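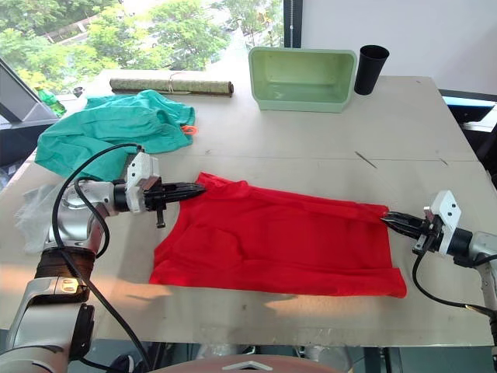 文／Khalil Sayegh　萨卢劳（Salulau）衣物护理学校校务处　五月修订

# 关于我们

萨卢劳衣物护理学校面向家政从业人员、酒店布草部门及服装门店员工，开设衣物分拣、折叠、熨烫与收纳课程。学校由Brusteck洗涤服务公司与Bondarchuk职业培训中心共同出资设立，现有教学点2处，累计结业学员2,998人。

## 办学宗旨

衣物整理是一项可以讲授、可以考核的技能。本校将日常经验整理为统一的操作规范，使学员在不同岗位上均能按同一标准完成工作，并能向同事说明每一步的做法。

## 课程设置

基础课程共九个单元，第一单元为T恤折叠。T恤看似简单，却最能反映操作者的基本功：先将衣身在台面上展平，再由两侧肩部提起、对齐，理顺下摆，然后方可折叠。红色T恤平铺于浅米色台面，衣身轮廓与褶皱均较易辨认，肩部一带的提捏位置也便于讲解。衣身上的浅褶应在折叠前由中间向两侧抚平，下摆翻起的小角须单独理正。

待整理的衣物统一放在台面左上方，如图中那件蓝绿色衣物，可暂时堆放，不必预先展开。操作区只处理一件，完成后再取下一件。

中级课程讲授衬衫、长裤及针织衣物的折叠与悬挂，高级课程涉及床品、桌布等大件织物，并包括换季收纳的整体安排。学员须依次修读，已有相关从业经历者可申请免修基础课程中的部分单元。

## 教学场地与设施

各教学点均配备大号长方形工作台。台面允许有轻微磨痕，但不得有毛刺或污渍，以免勾损、沾污衣物。每次课前课后均须擦拭台面，并由值班教师在登记簿上签字。

练习用衣物由Gidano服装商店提供，按颜色和面料分类存放。不再适于教学的衣物，经清洗后转作抹布或裁剪练习材料。

## 师资

本校专职教师均具有三年以上洗涤或服装行业工作经历，并须每年参加校内教学评议。评议内容包括示范操作、课堂讲解和学员作业批改，结果存入教师业务档案。

## 考核与结业

每一单元结束后进行实操考核，由两名教师分别评分。考核项目为展平、对齐、折叠和成品外观。未通过者可补考一次，仍未通过的，须重新修读该单元。全部单元合格者，由学校颁发结业证书。

## 报名与来访

报名者请携带有效身份证件到校务处办理登记。用人单位集体报名的，应事先提交学员名单及岗位说明，由校务处统一编班。参观教学场地须提前预约，接待时间为上午9时至11时30分。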